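Vaso Tikska preto lacado: limpeza, arrumação e transporte
Categoria: Casa e Decoração > Manuais de utilização > Peças brilhantes
Secção 4 de 6 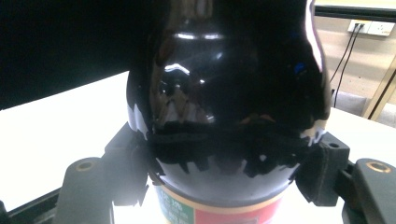
Que pano devo usar numa superfície preta brilhante?
Use um pano de microfibra de pelo curto, lavado sem amaciador e guardado à parte dos panos de cozinha. Papel de cozinha, esfregões e panos de algodão grosso deixam riscos finos que só se veem contra a luz, e que num acabamento preto não se disfarçam.

4.1 Antes de começar

Esta secção aplica-se às peças pretas de acabamento lacado da linha Tikska, em todos os tamanhos. Para as peças mate, siga a secção 5. As tampas e as bases vendidas em separado limpam-se da mesma forma que o corpo.

Material necessário:
- dois panos de microfibra, um para lavar e outro para secar
- uma taça com água morna
- detergente líquido neutro
- uma tira de espuma macia, com largura suficiente para cobrir a zona mais larga da peça
- uma toalha dobrada para servir de apoio

Retire anéis, pulseiras e relógio. Prenda as mangas se tiverem botões metálicos.

CUIDADO: não use álcool, acetona, lixívia, limpa-vidros com amoníaco nem produtos em pó. O acabamento perde o brilho e a reparação não está coberta pela garantia.

4.2 Limpeza corrente

1. Esvazie a peça e pouse-a sobre a toalha dobrada, numa mesa estável.
2. Sopre o pó ou retire-o com um pincel macio. Não passe o pano sobre pó seco.
3. Deite uma gota de detergente na taça de água e mexa.
4. Molhe o primeiro pano e torça-o bem.
5. Limpe de cima para baixo, começando pela parte mais estreita e seguindo a curva até à base. Não esfregue em círculos.
6. Passe o pano por água limpa, torça-o e repita o movimento.
7. Seque de imediato com o segundo pano.
8. Coloque-se de lado em relação à janela e observe os reflexos. Se um reflexo aparecer baço ou com bordos irregulares, ainda há detergente nesse ponto. Repita os passos 6 e 7 apenas aí.

Nota: as marcas de dedos saem quase sempre com o bafo e o pano seco. Experimente isto primeiro e deixe a lavagem para quando for mesmo precisa.

Nota: em zonas de água dura, faça a última passagem com água destilada.

4.3 Proteger a peça com espuma

Faça isto sempre que a peça tiver de ser segurada por pontos laterais, encostada a outra ou guardada numa prateleira estreita.

1. Confirme que a superfície está limpa e seca. Um grão de areia debaixo da espuma risca tanto como uma lixa.
2. Corte a tira com tesoura ou x-ato, fora da peça. Nunca corte a espuma já colocada.
3. Enrole-a à volta da parte mais larga, na horizontal, sem esticar.
4. Prenda as pontas uma à outra com fita de papel. A fita não deve tocar no acabamento.
5. Verifique se a tira desliza quando pega na peça. Se deslizar, refaça a volta com uma tira mais comprida.

Uma espuma com o bordo rasgado ou desfiado ainda amortece, desde que haja espuma inteira em toda a zona de contacto. Substitua-a quando começar a largar pedaços ou quando ficar dura ao toque.

CUIDADO: não deixe a espuma colocada mais de 30 dias seguidos. Algumas espumas escuras mancham o verniz, sobretudo perto de aquecedores ou com sol direto. Nas peças guardadas por mais tempo, troque a espuma por papel de seda sem cor.

4.4 Pegar e deslocar

1. Segure a peça com as duas mãos, uma de cada lado, sobre a espuma.
2. Exerça pressão igual dos dois lados. O acabamento é escorregadio e a forma arredondada faz a peça rodar se uma das mãos apertar mais.
3. Levante na vertical. Não arraste.
4. Nos modelos altos, peça a outra pessoa que ampare a base.
5. Pouse primeiro a base inteira e só depois alivie as mãos.

Não pegue na peça pela parte estreita do topo. O modelo 453 é especialmente sensível neste ponto: a junta entre o colo e o corpo é colada e não suporta o peso do conjunto.

4.5 Etiquetas e restos de cola

1. Amoleça a etiqueta com um pano húmido durante alguns minutos.
2. Levante um canto com a unha e puxe devagar, rente à superfície.
3. Retire a cola que ficar com uma gota de óleo alimentar no pano.
4. Lave como em 4.2.

Não use lâminas nem raspadores, mesmo de plástico.

4.6 Guardar na caixa

Use a caixa original sempre que possível. Se já não a tiver, escolha uma com folga para uma camada de papel amarrotado em todos os lados. Meta a peça de pé, com a base para baixo. Feche sem forçar a tampa e escreva no exterior qual é o lado de cima.

Não empilhe caixas. Se a prateleira for partilhada com latas, frascos ou outras embalagens, deixe estas na frente e a caixa encostada ao fundo.

4.7 Problemas frequentes

Riscos finos visíveis só com luz lateral: aplique o polimento Dokex para lacados, em camada fina, e retire com pano limpo. Teste antes junto à base.

Mancha esbranquiçada depois de lavar: é resíduo de calcário. Passe água destilada e seque.

Lasca ou fenda: não lave. Guarde o fragmento, se existir, e contacte a assistência.

Revisão do texto: Anel Mkhize
Última atualização: fevereiro
700 visualizações | 6 comentários | Partilhar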